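Last updated: 2022-07-15

Chapter 2
Room Work and the Division of Tasks

2.1 The unit of analysis

Studies of automation at work often take the job as their unit. A housekeeping attendant is counted as one job, and the question put is whether that job will remain. For the purposes of this chapter the job is too large a unit. A room attendant's shift is made up of tasks that differ in the force, judgment and reach they call for, and a machine introduced into the shift takes up some of these tasks, leaves others alone and creates new ones. The unit used from here on is the task, defined as a piece of work with a recognizable start, a recognizable finish and one person or machine answerable for it.

The main case is the Kitton, a serviced-apartment building of 90 suites operated by Hubáček. In May the operator began a trial of two-armed mobile robots in guest bedrooms, limited at first to the collection and sorting of loose textiles. Bed making, bathrooms and final inspection stayed with the attendants. The observations were made by Paweena Chantharasri, who shadowed attendants through full shifts and kept a log of each handover between person and machine. The log holds 519 entries, and extracts from it are used throughout the chapter.

2.2 What the attendant does before lifting anything

Collecting textiles looks like a simple task when it is written on a work order. In practice it begins with a decision about ownership. Cloth left in a bedroom may belong to the guest, to the building or to the attendant's own cart, and each kind goes to a different place. Attendants at the Kitton made this decision on entering the room, usually without stopping, and found it hard to explain afterward. The criteria they gave in interviews (colour, weave, position, whether the item was folded) did not account for all of their choices.

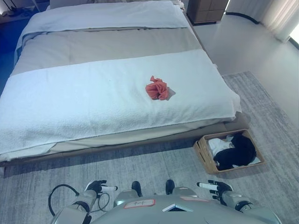 The operator's first response was to write the criteria down as a sorting rule. Plain white items were to be treated as house linen and coloured items as guest property, with anything doubtful left in place and flagged. The rule was easy to teach and easy to audit. It also moved a portion of the work. Under the old arrangement a doubtful item was settled in passing. Under the new one it produced a flag, the flag produced a message, and an attendant working in another suite had to answer it or walk back. The time spent on each flag was short, but it fell in the middle of other tasks, and attendants rated it as the most tiring part of the shift.

2.3 Visible and invisible work

Gadisa Kumsa, the floor supervisor during the trial, separated the shift into work that appeared on the roster and work that did not. Rostered work included stripping, making, wiping and restocking. Unrostered work included clearing a path for the machine, reopening doors, re-folding items set down badly and answering flags. He listed 13 unrostered tasks in his first report and asked that they be given minutes on the roster. The request was granted for the ones tied to flags and deferred for the rest.

The distinction matters for measurement. If output is recorded as suites completed per shift, unrostered work shows up only as a slower attendant. Two attendants with the same count may have had quite different days. Section 2.5 sets out a recording sheet, adapted from one used at the Ereck laundry, that assigns a line to every handover.

2.4 Terms used in this chapter

Handover: the point at which responsibility for an item passes between a person and a machine, in either direction.

Flag: a request from the machine for a human decision.

Residual task: a task left with the worker after the tasks on either side of it have been automated.

Recovery: work done by a person to return an item, a room or a machine to a state from which the planned sequence can go on.

Readers who have not met task inventories before should work through Appendix B before going on to Section 2.5.

Contact: Gruletti Course Texts, permissions desk | © 2022 Gruletti. All rights reserved. | Back to top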